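# Two arms, one table, and a lot of little stickers

October 28, 2024

I promised Rosalie Aigner I'd write this up before I forgot the details, and I'm already forgetting them, so pour yourself something and bear with me. Those of you who have been to the shared workshop in Brostedon know the corner where we've been putting our table together. We call the project Baralum (the name came from a crossword and it stuck), and the arms are Ronda and Dizon, because you do need something to yell when one of them heads the wrong way!

This month has been all about markers. We printed 29 of them the first time, which felt like plenty, and then I stuck several on crooked and had to print more. I used up to 200 minutes of an otherwise lovely afternoon just peeling and re-sticking.

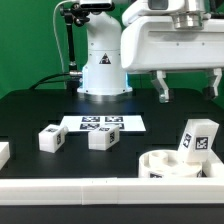 Calibration is the part I keep going back to, probably more than I need to. The idea is simple enough – the software looks for a pattern whose size it knows and works out where everything else must be. Our pattern is the flat sheet with four big markers, two by two, in the middle of the table, and the blocks carry their own on the top and side so there's usually one facing a useful way. Then there's the round tray, which gave me the most grief, as a flat sticker does not love a curved wall. I rounded the corners with nail scissors and pressed them down with the back of a spoon, and so far they've stayed put.

Rosalie wrote the grasping code, and she is far more patient than I am. Her first version closed the fingers much too early. Her second turned every block by 90 degrees for no reason either of us could find, until she spotted a swapped axis in my config file (sorry, Rosalie). We've slowed everything down since then – it's dull to watch, but much easier on the nerves.
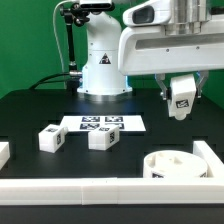

*One cube up in the gripper, two more waiting by the sheet.*

Next on my list is tidying the log files and rewriting that config from scratch, with comments this time. Rosalie wants to try stacking. I've asked her for one more week of plain old picking up first, and she's thinking it over.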